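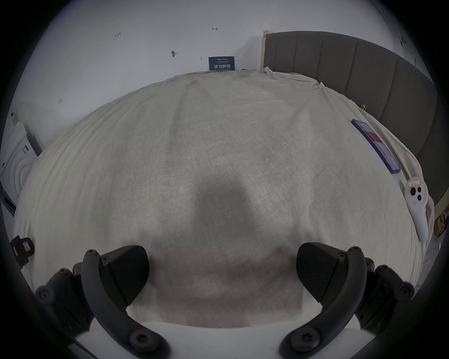 Kimby is our project for teaching a machine to cope with household cloth, and these are the questions we get asked most by people thinking of joining in as recorders. Nearly all the work is done with a hand-held gripper, on the sort of surfaces you'd find in any home. A bed with a white sheet over it is a favourite of ours: it's big, it's at a handy height, and the wrinkles in the sheet give the learning system something to get used to. The binder clips along the headboard side are ordinary stationery ones, by the way, and we'd suggest having a few to hand. Read on for the rest, and do write to us if your question isn't answered!

What is Kimby trying to learn?

Folding, flattening, turning things the right way out, and picking one item up without dragging three others along with it. Cloth is a wonderful problem. A mug is the same shape every time you pick it up, but a T-shirt can land in a million different ways, and people deal with all of them without a second thought. We want to catch as much of that everyday skill as we can.

Do I need to know anything about robots?

Not a thing. If you can fold a T-shirt you have the main skill already. The first session at our Tarnunbridge rooms is mostly spent getting used to the grippers, which feel clumsy for a little while and then suddenly don't. (Most people have a moment where they reach up to scratch their nose with one.)

What counts as one example?

One task, from start to finish, done by one person. You begin with the item laid out as the task card says, carry out the task, let go, and move both grippers clear of the cloth before you stop recording. If the card says "fold in half, sleeves in", then that is the whole example, and folding it again into quarters would be a different card.

How many examples do you want from me?

A full set is 135 examples. That sounds like a lot, but a T-shirt fold is a short job and people get quicker. You don't have to do them in one go, and we'd much prefer that you didn't. The present T-shirt collection, which we call Korletey, will be closed once it reaches 455 good examples of each fold, and then we move on to pillowcases. We're very much looking forward to pillowcases.

Do I use one gripper or two?

It depends on the card. Smoothing and pushing tasks can be done with one. Nearly all the folding is done with two, one in each hand, and you'll find they soon settle into different jobs.

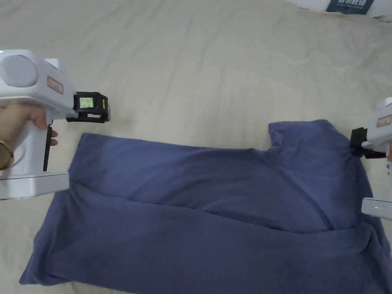
With a T-shirt, for instance, one hand often does the holding while the other gets ready to pinch or guide the next bit. You're free to choose which hand does which. Left-handed recorders are very welcome, and so is anyone who swaps halfway through a session, as long as you don't swap in the middle of an example.

How hard should I squeeze?

Just enough to keep hold. The cloth should come with you when you lift, and drop away cleanly when you let go. Squeezing as hard as you can makes your hand ache and tends to leave you with a fistful of bedsheet as well as the shirt. If you do catch the sheet, let go and try again. Keep recording.

Really, keep recording when it goes wrong?

Yes please! We love these ones. A missed corner followed by a second try is some of the most useful material we have, as it shows the system how a person gets out of trouble. The only time to scrap an example is when something has gone wrong with the recording itself, or you've been called away in the middle.

Mark it "retry" in the log if you needed more than one go at a grasp. You don't need to say how many.

How fast should I go?

At a steady, comfortable pace, a bit slower than you'd fold at home. Quick flicks of the wrist are hard for the system to follow. So are long pauses in mid-air while you think, so plan the fold before you press start. Reading the card out loud helps some people.

Should the cloth be in the same place every time?

No, and this is the thing we remind people about most. Shift it a little after each example. Turn it, slide it towards the pillow end, leave a sleeve tucked under, let it land a bit crooked. If every shirt starts out perfectly square to the bed, the system will learn to fold shirts that are perfectly square to the bed and very little else. Every 9 examples, change to a different shirt.

Does the background matter?

A bit of ordinary household stuff nearby is fine. Just keep the part of the bed you're working on clear, so that nothing gets caught up in the fold. Please put away anything private before you start, such as post, bank cards and family photos.

What about the light?

Soft, even light is best. Your hands and the grippers will throw shadows over the cloth and there's no need to fight them. What we do ask is that you leave the lamps and curtains alone during a block, then change them for the next block if you fancy.

What happens to my recordings?

They're uploaded to Lalier, our sorting tool, where each one is watched through by 2 people. They check that the task matches the card and mark the start and end of each grasp. You'll be able to see which of yours went in, and if some were turned down there will be a short note saying why. The usual reasons are the wrong card or a start that came too late.

Can I watch the system try it?

Yes! We hold open afternoons at Tarnunbridge, and the next one is in October. Early tries are slow and a little wobbly, and the sleeves still cause trouble, but seeing it line up a fold that recorders have spent weeks showing it is a real thrill. Bring an old T-shirt if you like, the more faded and out of shape the better.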